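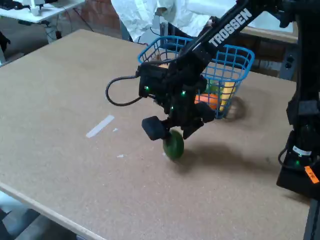 *The blue basket, with plenty of color showing through the sides.*

Let's talk about fruits and vegetables! I'm Sunee Wattanapong, and I write these pages for kids who like asking "but why?" at the dinner table.

I want to start with a question that got me into a big argument with my brother when I was little. Is a pepper a fruit or a vegetable?

I said vegetable. He said fruit. We were both right, and I'm still a little annoyed about it.

## Two ways to sort

A **cook** sorts food by how it tastes and how we use it. Sweet things that go in a snack or a dessert get called fruit. Things that go in soup, salad or stir-fry get called vegetables. So to a cook, a pepper is a vegetable.

A **plant scientist** looks at which part of the plant you're eating. If it grew from a flower and it holds the seeds, it's a fruit. Cut open a real pepper and look at all those little pale seeds! That makes it a fruit (sorry, past me). Eggplants, cucumbers and tomatoes are fruits this way too.

So what's left for vegetables? Lots! Carrots are roots. Lettuce and spinach are leaves. Celery is a leaf stalk, the crunchy part that holds the leaf up.

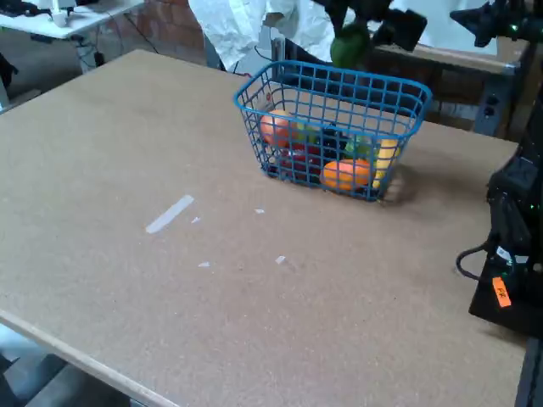

*Toy fruits and veggies in the basket, and a green one just above it.*

## What about bananas?

Bananas have flowers, so yes, they're fruits. But where are the seeds? Next time you eat one, look for the tiny dark specks down the middle. Those are what's left of them. Wild bananas can have big hard seeds, and I don't think you'd want one in your lunchbox.

## Try it yourself

Grab some toy food, or ask a grown-up if you can borrow things from the kitchen. You'll need 2 bowls.

1. Sort everything the cook's way, fruits in one bowl and vegetables in the other.
2. Tip it all out and sort again the plant scientist's way.
3. See what switched bowls!

Stuck on one? Ask yourself, "Would I find seeds in there?" Pumpkins fooled me for years, and I'd been scooping the seeds out every October.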